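A visit to the Drurko kit day at Edton

30/11/2020

I had been promising myself a trip out to Edton ever since April, when the first leaflet about the Drurko kit landed on my desk and then sat under a mug for the best part of the summer. So when Diễm Khúc wrote to say there were two places left on the visit and would I like one of them, I said yes before I had even looked up the trains. (I should have looked up the trains. There is a change at Drulham with a very long wait and a very small waiting room, and I now know the notices in it by heart.)

For readers who have not come across it, Drurko is a hire-and-teach kit. You get a pair of hand-held grippers, a head-worn unit, a case to carry the lot, and a person at the other end of the telephone. You do the job with your own arms, the way you would do it at home, and the recordings are used afterwards to teach a robot arm the same job. The pitch is that a small firm or a college can gather its own teaching material without buying an arm first, and without having anyone on the payroll who knows how to drive one. That was what I wanted to see for myself, as we have been asked more than once by members whether it is worth the money.

We began with tea, I am pleased to say, and a talk by Mr Chu, who looks after the kits and has a lovely unhurried way of explaining things. He passed a gripper along the row so that we could each have a squeeze. It is a nicer object than I expected. The shell is smooth and rounded and the trigger has a soft pull to it, with none of the snap you get from a litter picker, and I am afraid that is what most of us had been comparing it to. My only grumble is the weight, which is all at the front. After a few minutes I could feel it in my wrist, and I noticed that the lady next to me had started resting hers on her knee between goes.

Then through to the working room, which is laid out with household things for people to practise on. I had expected something like a laboratory and was quite charmed to find rice cookers on the shelves and a checked cloth on the table. Diễm Khúc told me the choice of goods matters a good deal, as an arm that has only ever been shown one kettle is inclined to be baffled by the next, and they swap things about regularly for that reason.
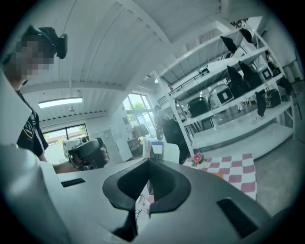
I had been a little worried about the head-worn part, as I wear glasses and have never got on with anything that straps over them. It took a couple of goes to get it settled. The strap wants to sit further back than you think, and once I had been shown that, I more or less forgot about it until it was time to take it off and my hair came with it! People with long hair should bring a band.

My own task was to pick up a small item from the table and put it down again somewhere else, and I would like to report that I was a natural. I was not. You have to learn to come at things from slightly above and to slow down at the last moment, and you have to stop yourself helping with your fingers, which is harder than it sounds when you have been using them all your life. My first try was thrown out for being too quick. By the end of the session I had done enough good ones to be given a biscuit.

Now to the figures, which I wrote down carefully. The kit hires at 154 pounds a week, with the case and the telephone help included, and there is a deposit of 1000 pounds that comes back when the case does. Mr Chu suggests allowing for more than 137 good goes at any one task before expecting anything sensible from the arm, and he was quite open that fiddly jobs with cloth or bags would want a great many more. Sending the recordings off for training is charged separately, and here I must say the price list was not as clear as it might be. I asked twice and came away with slightly different answers - I have since had a very polite letter promising a new sheet.

A few other things I jotted down on the way home. The cables are a nuisance if you are working round a table, and I caught my sleeve more than once. The carrying case is splendid, with a place cut out for everything, so you can see at a glance if something has been left behind. The printed guide is good up to the point where something goes wrong, and then it tells you to ring. I did try the number from the waiting room at Drulham, partly to pass the time, and was answered by a real person on the third ring, so credit where it is due.

Would I hire one? For a college with a term to spend on it, I think I would, and gladly. For a workshop with one awkward job and a fortnight to spare I would be more careful, and I would want the training charge in writing beforehand. I have asked whether we might have a kit on loan for the spring meeting, with someone to show it, and the answer was a warm yes provided we can offer a ground-floor room and a decent table. If you know of such a room, do please get in touch with me at the usual address.

My thanks to Diễm Khúc for the invitation and for walking me all the way back to the station in the drizzle, and to Mr Chu for putting up with so many questions about batteries. The leaflet and the old price list are in the members' folder for anyone who would like to borrow them.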